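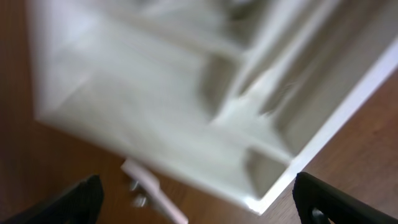
Two-finger gripper over a compartment tray, seen from the wrist camera.

Tabletop Arm Good Practice: Frequently Asked Questions

These are the questions that come in most often from people using the Wukton shared benches at Vembridge, gathered in one place so you don't have to dig through old messages. They cover the small arms with two-finger grippers and wrist cameras. The bigger machines in the Hinrichs hall have their own rules, and those are stricter, so please don't carry anything over from this page to that one.

Do I need to do a risk assessment if I'm only moving trays and small plastic parts?

Yes, you do, and we promise it's less of a chore than it sounds! A lot of folks assume that a small arm handling light objects is safe by default, and we understand why. But the assessment looks at the whole job: the arm, the fingers, the thing being held, the table, and whoever is sitting next to it. A tray with a sharp corner, swung at face height, is a different matter from the same tray sliding along the tabletop. The short form is 3 pages and most people finish it over a cup of coffee. If you swap the gripper fingers or start handling a new kind of object, go back and read it again with fresh eyes.

The arm was sold as "collaborative." Doesn't that mean I can work right beside it?

Not by itself, I'm afraid. The word describes how an arm can be used, and a lot depends on what you've put on the end of it and how fast you run it. On our benches you may share the table with a moving arm only when your assessment says so and the speed limit is switched on. Otherwise, stay behind the tape until it has come to a stop.

My wrist camera pictures come out blurry. Should I throw them away?

Please keep them! Blur is a normal part of working with a camera that rides along with the hand, and a recording with every smeared frame taken out can give a rosier idea of what the arm had to work with than it deserves. Our rule is to leave the recording whole and add a note if the blur gets in the way of what you were trying to learn. What we do ask is that you never use a blurred frame to decide whether a grip is good. Have the arm pause, take a still view, and decide from that one. If nearly everything is blurred, slow down, turn up the bench lights, and check that the camera mount is snug before you go changing settings in the software. Shiny white plastic is especially tricky, as the highlights smear and one wall can look like two.

How fast may the arm travel?

During setup and teaching, the limit on our benches is 250 on the controller's scale of 1000, and it stays there until you have watched the full motion through 2 times without touching anything. After that you can raise it as far as your assessment allows. We know it feels slow (we've all sat there drumming our fingers), but those slow passes are where you notice a cable catching or a finger coming down too near the table.

Where should my hands be while it's running?

Away from the fingers, away from the object, and close to the stop button. Try not to reach in to straighten something that's a little crooked, however tempting it is. Stop the arm, wait until it is still, fix the piece, step back, and start again.

Does a wooden tabletop need anything special?

Mostly it needs looking after. Wipe it down before you begin, clear away stray screws, and clamp any fixture that could creep. A smooth finish can throw light back at the camera, so a matte mat is welcome if your readings seem jumpy. Write down whether you used one.

How often do the gripper fingers need checking?

Look them over at the start of every session for cracks, wear and loose screws. They also get a proper inspection every 4000 cycles, and the count is kept in Usum, our bench log. If Usum shows a bench past its count, please leave that bench alone until it has been signed off, even if the fingers look perfectly fine to you.

What do I write down when something gets bumped or dropped?

Everything you'd want to know if you were the next person at the bench: what the arm was holding, the speed, the time, and whether anything was damaged. Log it in Usum before you restart. Small bumps count too, and you won't be in trouble for reporting one.

When is this page updated?

Every September, and in between whenever a rule changes. If your question isn't covered, use the form at the Vembridge front desk or leave a note in Usum under "Bench questions."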